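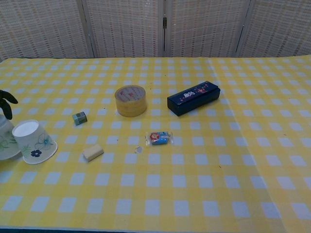 Graster Street Community Kitchen
Progress report to the Boström Fund, 30/07/2010

Where we are now

We are halfway through the grant and very happy to say that the lunch club is running every weekday. When we wrote to you in February we had the lease on the old Dinititz bakery, a box of borrowed pans and a lot of hope. The kitchen passed its inspection on the second visit (the first one failed us on the hand sink, which drained too slowly) and we opened the following week.

Since opening we have served 1,761 lunches. That is well ahead of what we put in the application, and most of the growth came from word of mouth, especially from the senior apartments across the street. Soup days are the busiest by far. We did not expect lentil to beat chicken noodle, but it does, every time!

Cooking classes

The evening classes took longer to get going. We planned to start with bread and had to switch to one-pot suppers while the big oven waited for a part. The oven is working now and the bread class is full through the fall. So far 116 people have taken at least one class, and 56 of those have come back for another. Several of the returning students are teenagers who signed up with a parent and now come on their own.

We would like to keep the class price where it is. A few people told us they could manage the fee but not the bus fare on top of it, so we have moved one class to the afternoon, when the cheaper fare applies.

Money

Spending is close to plan. Food costs were higher than budgeted in the spring, mostly dairy and eggs, and we made up the difference by buying dry goods in bulk from Nollix. Repairs to the walk-in cooler came in under the estimate. The leftover repair money is still in the equipment line and we have not moved it. A full breakdown is attached as in the last report.

What has not gone well

Saturday breakfast did not work. We tried it for a month and turnout was poor, so we stopped and put the hours into lunch prep. Parking is also still a headache. The city has our request for a loading space and we are waiting to hear.

Next six months

We will add 2 more evening classes, canning and a basic knife skills class. The garden beds behind the building are planted with tomatoes, beans and a great deal of zucchini, and we want the canning class ready in time for the tomatoes. We also hope to start sending soup home in quart containers on Fridays, once the label printer is set up and the health department has signed off on the wording.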